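4.3 Recording the pouring task

Read section 4.2 first. If the arm has not been homed since it was last switched on, nothing you record in this section will be worth keeping, whatever the Desura status light says. The light shows that the recorder is running. It does not show that the recording is any good.

The Trestiretti sales leaflet suggests that 500 episodes will teach the arm to fill a mug from a dispenser. We would treat that figure with suspicion. 500 episodes with the mug on the same spot will teach the arm to go to that spot.

Before you start

1. Clear the table of everything the task does not need, including tools, cable ties and your own drink.
2. Fill the dispenser with clean water and check that the tap closes fully. Wipe up any drips.
3. Put the mug down the right way up and empty, well away from the dispenser. The arm must have to travel with it.
4. Open the gripper and bring it in near the handle side of the mug, without touching.
5. Look at the head camera view on the Desura screen. You need the tap and the inside of the mug both in view. The top of the dispenser can be lost without harm.
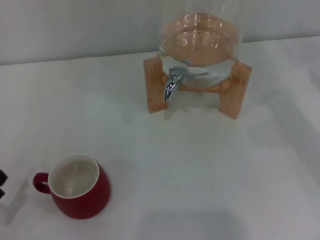
Figure 4-6. Head camera view, mug and dispenser set apart, gripper fingers at far left.

Shadows on the table are acceptable. Some users go to great lengths to light the table evenly and then find that the trained arm hesitates as soon as somebody opens a blind. Leave the room as it will be when the arm is used.

Recording an episode

6. Press RECORD and wait for 3 short beeps. Movements made before the third beep are not saved, although the preview will play as if they were.
7. Take hold of the mug by the handle, using the hand controller. Lift it clear of the table before moving sideways.
8. Bring the mug under the spout. Pause.
9. Open the tap, part fill the mug, close the tap.
10. Set the mug down on open table and let go. Back the gripper away.
11. Press STOP, then mark the episode KEEP or DISCARD.

CAUTION: The gripper is splash resistant. It is not waterproof. If water reaches the wrist joint, press the red stop button and dry the joint before going on.

NOTE: The Auto-Grade option will offer to do step 11 for you. Leave it off. It judges an episode by whether the arm reached its last position, and will happily pass one in which the mug was put down dry or the water went over the table — we have seen both in the same afternoon.

Between episodes

12. Empty the mug and move it. Change the distance from the dispenser and turn the handle. Do not go back to a favourite spot.
13. Top up the dispenser at odd intervals, so that the water level differs across the set.

Clumsy episodes that end well should be kept. A missed grasp followed by a second try is useful to the learner, and a set made up only of smooth runs tends to give an arm that cannot recover from a small slip. Discard anything in which you knocked the dispenser or reached in with your own hand.

The Engelhardt export tool stops without warning at 2000 episodes per folder. Start a new folder before then — the counter on screen carries on regardless. For what to do with error 1143 during export, see section 7.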